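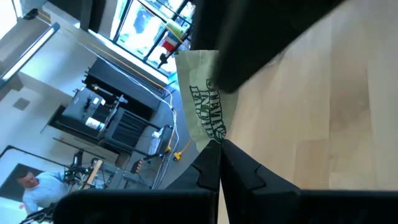 I've been saving paper bags since March and I'm completely hooked, but I've run out of places to put them! Big ones from the greengrocer, little ones from the bakery, and all sorts in between. My favourite at the moment is a pale beige one with dark green-black lettering that says "IN THE" and then something I can't make out for the creases, plus a little leaf printed beside the words. It's far too nice to throw away, but it's crumpled, and so are most of the others. Two things I'd love help with: how do you get the wrinkles out, and how do you store bags so they don't turn into a heap at the bottom of the cupboard? I'd like to use the printed ones for wrapping presents and for lining the drawers in the hall. No fancy kit please, I've got an iron, a lot of heavy cookbooks and one free shelf.

*posted by Korko*

---

**Joni Laaksonen**

Oh, a fellow bag saver, welcome! I iron mine and it's such a satisfying job. Empty the crumbs out first, fold the bag flat along its own side creases, then lay it on a towel on the table with a clean tea towel over the top. Iron on dry, no steam at all, and the lowest setting. Short passes, lifting the iron up between them — if you drag it along you'll press brand new creases in, and those are the very devil to shift.

Go carefully with the printed bits. Some inks come off on the cloth and some don't, so try a corner first and use a tea towel you aren't fond of. Anything with a shiny coating or a plastic window I don't iron at all. Those go under the cookbooks overnight and come out flat enough for drawers.

You won't get it looking like new paper, by the way. There's always a bit of a crackle left in it, and I think that looks lovely round a present with plain string!

For storing, stand them up like records. I use a magazine file, tall bags at the back and small ones at the front, all with the folded bottoms facing down. One file holds more than you'd think, and when it's full I stop collecting until I've used a few. (I did once let it get to 51 bags. Never again.)

---

**Hrynyshyn**

just put them all inside the biggest bag. works fine

---

**Stultetti**

Agree with Joni about the low heat, but I'd cut the bag open before you press it if it's going to be wrapping paper. Snip down the glued seam, cut the bottom off and you've got one long sheet, much easier to iron than a double layer. If there are handles, cut them off too and keep them for tying up the compost sacks.

For the drawers, measure the base and cut the paper a touch smaller all round or it'll ride up at the edges. Lettering side down if you want it plain, up if you like it. I'd have your leaf one facing up for sure!

Don't use anything with grease spots, even in a hall drawer. I did that with a pasty bag and found ants in with the gloves.

---

**Korko**

Thank you all! Joni, I had a magazine file sitting there with old phone bills in it, so the bills are going. I'm doing the leaf bag tonight, under a tea towel, and I'll cut it open the way Stultetti says. Hrynyshyn, the biggest bag is where the trouble started.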